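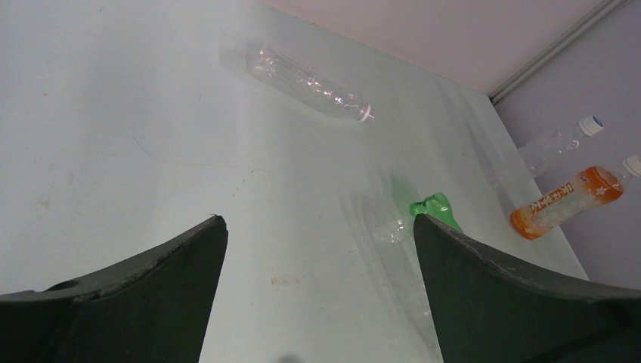 Bottle Sorting Table - Walk-Round Checklist
Mernard site, room 12
Date: 10 May 2024
Form used: Faleck short form, comments typed in after

1. Table top
Surface sound, no sharp edges found by hand. OK
Wiped before start? Not initialed on the sheet. Needs initials every time, even if it was done.
Wobble test - pushed at both front corners, no movement. OK

2. Floor and access
Walkway clear to the door. OK
Mat at the front is curling at one corner, tape it or swap it. Spare is in the Illell cupboard. FIX
Wet floor sign present, hung on wrong hook again.

3. Bottles on the table
Plastic only, no glass. OK
Mix of clear ones without labels, a green one, one with an orange wrapper. Fine for this table.
Caps: some on, some off. Rule is caps stay on untill the bottle has been checked for leftovers, then off and in the cap tub. Please pick one way and stick to it.
Bottles on their sides roll. Keep them well in from the edge. Limit is 11 on the table at once, under that today.

4. Leftover liquid 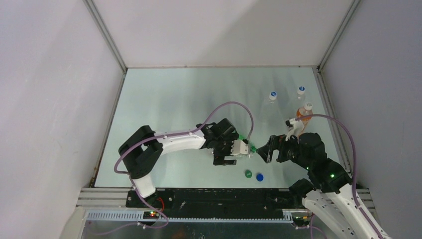

5. Bins and liners
PET bin liner changed, tied off right. OK
Cap tub full to the line, empty it today. FIX
Refund bag and recycling bag look the same from the door. Bhuiyan labels ordered, not here yet. Use marker for now.

6. Crushed bottles
Green one crushed, clear ones still want doing. Flatten first, cap after, not the other way round - a capped bottle won't go flat and it can pop.
Check crushed ones for split edges before you pick them up bare handed. Gloves size 2 and 3 in the drawer, low on 3s.

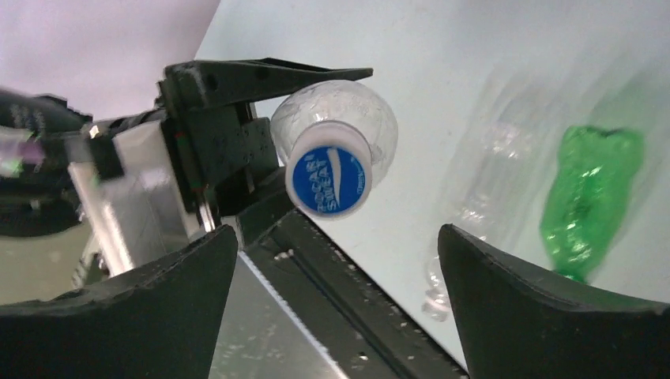

Item 6: Pocari Sweat bottle, blue-faced cap; green one crushed.

7. Spill kit and first aid
Spill kit sealed, in date. OK
Eye wash in date till September, reorder now not then.
Plasters low. Roughly 19 left in the box, top up.

8. Paperwork
Last sheet not signed at the bottom. Sign it.
Emergency number card faded, reprint

Result: PASS with fixes (items 2, 5). Both to be done befor next shift uses the table. Recheck the mat in person, don't just tick it.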